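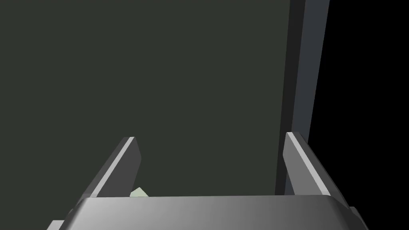 Automation Lab – Gripper Cell Setup and Care – Session 5 handout

Notes by Phyllis Rowbotham, 2018-02-20. Bring these with you, I won't print more.

We use cookies to remember your settings and count visits. Accept all / Manage preferences

Today: wrist camera view in the simulator, finger check, then what changes when you go to the real cell. Same cell model as last session (file Harkby, revision 7). If yours opens as revision 3 you have the old jaw offsets, close it and get the new one.

Start pose. Jaws fully open, nothing held. Look at the wrist view before you move a single joint. Housing along the bottom, one finger either side, tips leaning in toward each other. Right finger looks bigger than the left. Do not "fix" this by editing the finger scale – check the camera mount transform first. Two groups edited the scale last year and then spent the whole lab chasing a grasp offset they had made themselves.

Where's the part? Pale green, only a tip of it showing over the housing, just right of the base of the left finger. So from this pose you can't judge its outline or how it sits. Back the wrist off and tilt until you have the whole part in view, THEN save the pose as your approach point. A half hidden part gives the pose estimator a tiny patch to work with and it will still return an answer. The answer will look fine in the log.

Black area far right past the gray panel = no geometry there. Background, nothing modeled. The planner treats it as free space, and it will happily swing the elbow through it. On the real cell there is a guard on that side. Add the keep-out box before you run anything (Valulari menu, Zones, New). Save zones seperately from the program or they get lost on reload.

Finger check, in order:
Home the gripper. Wait for the ready flag.
Open to full stroke, read the width back.
Close on nothing, read again. Should be zero, write down whatever you get.
Open again. Compare with the first reading.
If the two open readings differ, stop and tell me. Don't re-zero on your own.

Write all of it on the cell sheet, also the ones that pass.

Real cell, what's different. The sim fingers are clean plates with perfect edges. Real ones wear at the tip chamfer first, and they wear uneven. Run a fingernail across both. Any lip you can feel, swap the pair, never just one. Spares are in the Zürcher drawer, part 3881, sold as pairs. Screws go in finger tight, then alternate sides, then torque to the value on the card taped inside the lid.

After a swap: finger check again, all of it. Then update the tool offset. People forget the second bit.

Power off and lock out before hands go near the jaws. Pressing pause isn't enough – the gripper controller (the Clutano box) stays live on pause and it can re-home by itself when comms come back.

Wipe down the slides with a dry cloth. No spray. Grease only at the June service, and I do that one.

For next time: run the approach from your saved pose with the keep-out zone on, export the joint log, and mark where the part first comes fully into veiw. One page max. Groups who didn't hand in the Session 4 sheet, put it in with this one.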